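At Standell, the test engineer who compares grippers did not want to begin with numbers. "First you hold it for one hour," she told us. "Then you know something about your wrist."

Her team tried two hand-held models, one from Holzer and one from Vevier, and recorded 1,180 grasps with them. The Holzer closes more softly. The Vevier is quicker, but its jaw slips on smooth things. 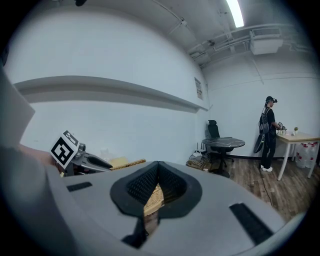
Which one would she buy? "For small objects, the Holzer," she said. "But I would ask them to move the trigger." The next round is planned for March, with six people.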